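Subject: Re: [robot-club] Practice session in the hall, and how we divide the tables
From: Signe Norðdahl

Hello all,

thank you for the many answers. I reply to the list because three people asked me almost the same thing in private.

> On the February plan: I still do not understand why each pair
> must stay with one table. In the Colon round last year we moved
> around and had more variety. Also, how many recordings do we need
> before the Flirik group can start training? I read 400 in one
> place and 3157 in another.
>
> Šindelář

About the tables first. You are right that moving gives more variety, and I do not want to lose this. But last year we had many recordings where the start position was different each time and the notes did not say how. The Flirik group spent two evenings sorting them. My proposal is that a pair stays at one table until it has 100 good recordings of one task, and then it changes. If you feel bored after 60, please write to me, we can find somebody to exchange with you.

About the numbers. Both are correct, but they mean different things. 400 is what we want for each task. 3157 is the total in our folder now, with all tasks together. After I removed the ones with no notes, 3031 remained. So we lost 126, and most of them were from the first evening, when the form was not ready. Please fill in the form before you leave the table, also when the recording was bad.

The bottle and cup table is the one most of you asked about, so I add two views from the gripper cameras. You can see how much of the hall comes into the view behind the objects.
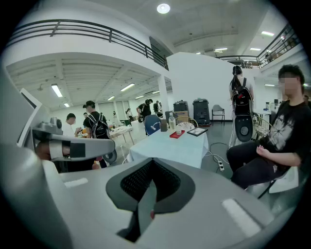
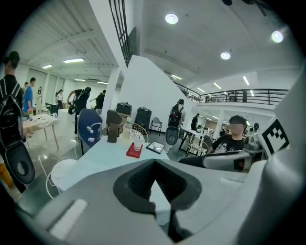 The bottle and cup table, both times from a hand-held gripper.

Some remarks for those who will work with this table:

1. The tablet stays flat on the table. It belongs to the task setup, so please do not take it away to write your notes.

2. The bottle keeps its cap on. I know that Provon (our second task, for those who are new) needs an open one, but we take another bottle for it.

3. Look at the background before you begin. People walking and standing far away are fine, and I even prefer it, because at the competition the hall will be full. What we should avoid is a person leaning over the table during the recording.

4. Keep your second gripper inside the view of the first one when you approach the object. Several recordings had to be marked as "one hand only" although the person used two.

Somebody asked if faces will be visible in the data we share with the other schools. No. We blur them before anything leaves our folder, and this will remain so. If you see a file where it did not work, send me the file name and I will take it out the same day.

For the competition entry I need from each pair the names, the task and a short text (five lines is enough) on what you learned. The text can be in your own language if this is easier, I will ask for help with the translation.

We begin again at 5 p.m. Please charge the grippers the evening before. Last time two pairs waited for almost an hour and then went home, and I was sorry for this.

If I forgot a question, please send it again to the list and not to me only.

Best regards,
Signe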